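Astent laundry kit: anyone bought the two-arm version?

Home Automation Board > Kits and Services > Reviews

felista_okoth
We run a small guest house and do our own washing. Astent are offering their two-arm laundry kit on a 30 day trial, and I've had the demo set sent over by Prernamis, who handle the sales. The job is narrow. It takes clothes between a basket on the floor and a front loader. It doesn't sort, and it doesn't measure powder.
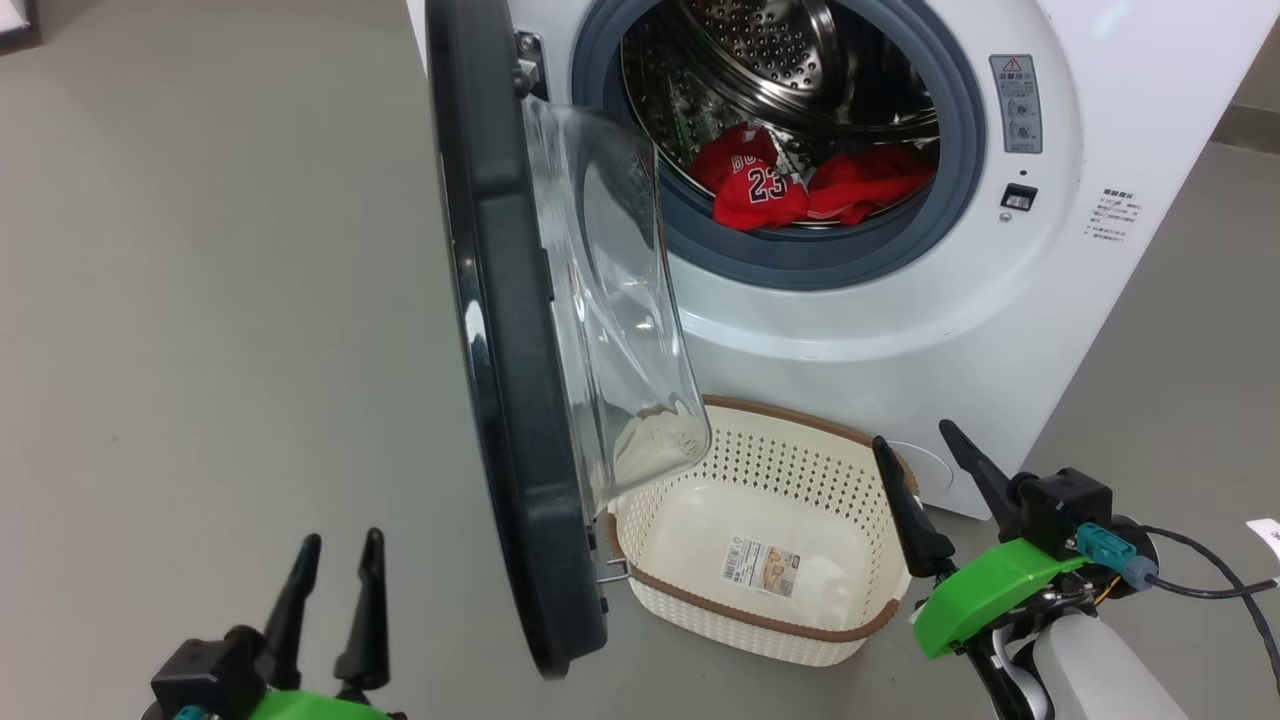

The quote covers the arms, both grippers, the head and wrist cameras and 6 visits from a fitter. Before I sign I'd like to hear from people who have lived with one. Mostly I want to know about the door, as ours is heavy and the kit is meant to open it without help.

njoroge_m
Had the same kit since March. The door is the weak point. Mine pulls it open fine but will sometimes stop with it half way. Ask which washers they have tested. The list I got had three makes on it and mine wasn't one of them.

felista_okoth
The one in the demo set is a Hisense. I don't have the list, will ask.
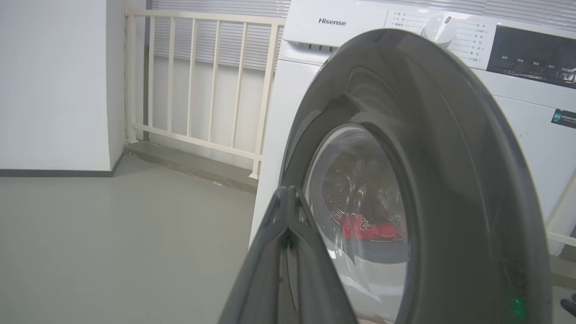 Wrist camera, finger at the door rim

shabani_laizer
I'd be careful with black fingers on a black rim. We tried the Ovudik arms last year and they had trouble telling one from the other under strip lights. We sent them back. Software may have moved on.

njoroge_m
Different cameras though, Shabani. The Ovudik set had none at the wrist. I've never had that fault with the Astent.

shabani_laizer
Fair enough. I still wouldn't pay for two arms to empty a basket. A person does it in a minute.

o_etim
Depends how many baskets. We did 200 loads in the first quarter and my back is better for it. Two things to check. First, the basket. Keep it close to the machine and square to the drum, or the arms have to stretch. Second, the gap between the fingers. It can be set in the menu and the default was too wide for thin cotton. 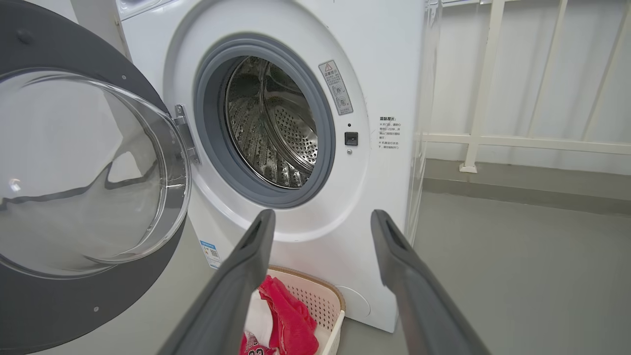 Fingers open, basket at the foot of the washer

felista_okoth
Thanks, I didn't know the gap could be changed. Does it cope with mixed loads? Ours would be shirts and towels together.

o_etim
Towels yes. Shirts mostly. Small stuff like socks gets left in the drum, so look before you shut the door.

nyokabi_o
I disagree with Njoroge about the door. I fitted the Mfinanga bracket set to ours and it has been fine. I think half the complaints are from people who put the arms too far back.

njoroge_m
Mine were placed by their fitter, so if they're too far back that's on Astent.

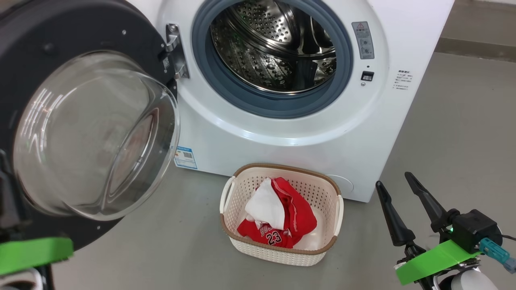 felista_okoth
I rang Prernamis this morning. They will send the list of tested washers, and they say a fitter can redo the arm position as one of the 6 visits. The bracket set is extra and they wouldn't give me a price over the phone. I'm going to take the trial but not the service plan.

shabani_laizer
Get the return terms in writing. Ovudik charged us for collection.

nyokabi_o
Agree with that one. Felista, message me if you want the settings I use for shirts.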